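Notes from the Paddock

Well, what a Saturday that was! Those of you who stayed home because of the forecast missed the best club day we have had at Skanholm in a long while, and I say that as someone who finished a very unglamorous eleventh in the second heat.

The rain held off until lunch, so qualifying was dry and quick. Fiorella Caputo put her Vukolard on pole by the length of a front wing and looked very pleased with herself - rightly so, after all the evenings she has spent on that gearbox. Raffaele Gentile lined up next to her in the old Bassi, with 26 cars behind them on the grid, which is the biggest field we have seen since the track was resurfaced.

Raffaele got the better start and held the lead through the hairpin, but Fiorella tucked in behind him and stayed there lap after lap, close enough that I don't think either of them blinked. She tried the outside at the chicane on lap 4 and had to back out of it. Then the drizzle came, the Bassi ran a little wide onto the wet paint, and she was through. She kept it tidy from there to the flag. Raffaele came home second, and the Pravetti team car took third after a long scrap with the two orange coupes that I could hear from the tea tent but sadly couldn't see.

The second heat was shorter and a good deal messier. We had a safety car for a stranded car at turn two, and a few people (me included) guessed wrong on tires. Raffaele had his revenge in that one, winning from fifth on the reversed grid, so the two of them go to the next round with just one point between them. If you like a close championship, you are getting one this year!

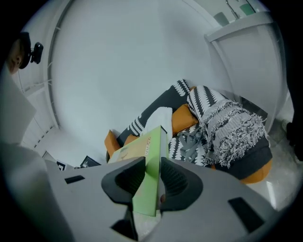

The light green box, held at a tilt.

A few bits of housekeeping before I let you go. Entries for the next round are open now, and numbers will be capped at 75 across all classes, so please don't leave it to the last minute as some of us always do. Scrutineering opens at 7:30 in the morning and the gate on the river side will be locked, so come in past the old pit building. Transponders that went home in pockets should go back to the timing hut, please - we are still three short.

See you at the track, and bring a warm coat.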